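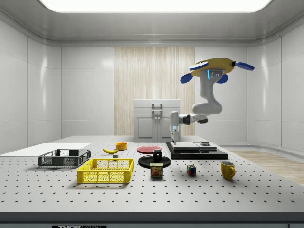

**Household chores work package: progress report for October**

You asked for a short answer on whether the arm can clear and tidy a table yet. In simulation it can do parts of the job some of the time. We would not put it in anyone's kitchen, and we don't think the next quarter will change that.

## What we spent the period on

Most of the work was on tidying in the simulated cell. The task is to pick up a loose item, such as a mug, a bowl, a can or a plate, and put it where it belongs, either in a crate or in the cabinet. The Rotlow planner chooses the order and the Ornateo grasp model chooses how to take hold. Both are the versions you funded in the spring, with small fixes.

We ran 200 full tidying attempts. An attempt passes only if every item ends up in its assigned place and nothing has been dropped or tipped over. By that rule, 79 passed.

The earlier summary from Meinecke gave a success rate of 90 percent. We have gone back over it. That figure is for single picks, scored one at a time, with the object reset by software after each miss. It is a fair number for what it measures, but it should not be quoted as the rate for the chore. Please correct the slide if it is still in use.

## Where it goes wrong

- **Flat plates.** The fingers come straight down and have nothing to close on. Sliding a plate to an edge first helps, but the planner often picks the wrong edge.
- **Cups standing on plates.** The arm has to move the cup before the plate. It usually knows this, then puts the cup down in the spot it needs next.
- **The cabinet.** We counted 41 failed attempts in which the main fault was at the cabinet. Most were poor grips on a handle. The rest were collisions while placing something inside.
- **Soft things.** Our banana is a rigid model. Results with it tell us nothing about real fruit, and we have left it out of the claims in this report.

Crates are the bright spot. Dropping a cube or a can into an open crate works well enough that we have stopped tuning it. We would add that a person does not need much help with that part.

## What the numbers leave out

Every attempt was run in simulation. There was no grease, no spilled coffee, no half-full mug and no child walking past. The lighting stayed the same throughout. The objects were ones the system had been trained on, including the soup-can-sized items that shops like to see in a demo.

Flustier has asked whether the same setup could restock a shelf. We told them it is too early to quote a date. Shelf work needs the same careful placing that fails at the cabinet, and their staff would have to clean up after each mistake.

## Next period

1. Repeat the full set with objects the grasp model has not seen.
2. Fix the handle grips, or drop the cabinet from the task and say so in the title.
3. Move one small part of the chore, cup and plate only, to the real arm.

We are asking for no extra money. We do ask that the public demo be put off until item 3 has results, good or bad. Run logs and the list of failed attempts are in the shared project folder.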